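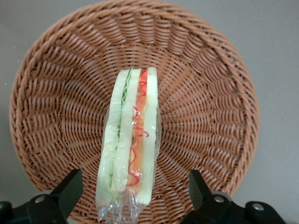

Does "Handmade" Mean Anything on a Price Tag?

Cornel Coman
Project report, 13/10/2018

My project started with a claim I didn't believe. Shops in Derngate charge more for baskets sold as handmade, and the usual defense is that buyers can see and feel the difference. I wanted to know if they can.

I picked 2 sellers. Hamel is a gift store with printed cards telling you who the maker is. Brunano is a discount warehouse out past Wulside with no cards at all. I asked both the same thing: how do you know how this was made? Hamel's manager pointed to the card. The clerk at Brunano said she had no idea, and I trusted that answer more.

Next came the survey. I collected 256 responses, mostly from students and their parents, so this is not a fair sample of shoppers. People saw photos of baskets from both stores with the prices hidden and marked each one "handmade," "machine made" or "can't tell." Very few picked "can't tell." They were sure of themselves, and they disagreed with each other on nearly every basket. Uneven weaving was the most common reason given for "handmade." It was also a common reason for "badly made by a machine."

I have a problem here that my teacher also raised. I don't know the right answers. The stores' word is all I have, and doubting the stores' word was the point of the project. So I can't say people guessed wrong. I can say they didn't agree, and that a difference anyone can see should have produced more agreement than this.

A second survey in January repeated the photos with prices showing. The expensive baskets picked up "handmade" votes and the cheap ones lost them. Fewer people answered this time and some had taken the first survey, so I wouldn't lean on it too hard — but it does fit what I expected, which makes me want to check it again.

Hamel's website says the store has sold over 4,000 handmade pieces. I emailed to ask how that was counted and who checked it. I wrote twice and have not had a reply.

If I did this again I would use real baskets, bought from a weaver I had watched at work, and let people pick them up.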